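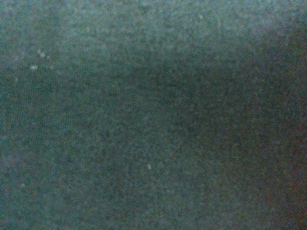
Wrist camera pressed right up against fabric: do these frames count as bad data?

I look after the review queue for a garment-folding arm at a small shop called Kerano. Our written rules say to reject any episode where the wrist view is "obstructed or uninformative". The one I've posted is grey-green cloth from edge to edge, soft focus, a few specks of lint and not much else. By the letter of the rule it goes in the bin. Trouble is, if I bin every episode with a moment like that in it, I bin 85 of them from one Wednesday, and my manager develops a facial tic. What do other people's rules say?

Posted by hemline_harry

Tsion Berhe

Your rule was written by someone picturing a thumb over the lens. A camera that is close to the cloth is doing its job, and the job is dull to look at. Ours went through 7 drafts before it said anything useful, and what we settled on is this:

Judge the episode, never a single frame. If the view fills with material on approach and clears again on the way out, keep it.

Mark the close stretch with its own tag so whoever trains on it can decide. We use "near-contact". Call it Gerald if you like, as long as everyone calls it Gerald.

Reject only if the view stays filled for more than 26 seconds and the second camera can't see the gripper either. Your number will differ. Pick one, write it down, and put a name beside it so people know who to grumble at.

Lint on the cloth is fine. Lint on the lens is a cleaning job. If a pale speck sits in the same spot in the picture while the arm moves, it's on the lens. You can't tell from one still, so scrub back and forth before you accuse anybody.

Also, don't let reviewers brighten or sharpen frames before judging them. Two of ours did, each to their own taste, and we had a colourful August sorting it out.

Loviris_dave

just delete them, storage isn't free

selvedge

Please don't just delete them. Move them to a held folder with the reason and the reviewer's initials. We had 4 reviewers each with a private notion of "uninformative" - one of them seemed to apply it to anything beige - and the only way we caught it was by going back through the held ones.

Otherwise what Tsion said, though I'd have a second person look at every rejection for the first fortnight.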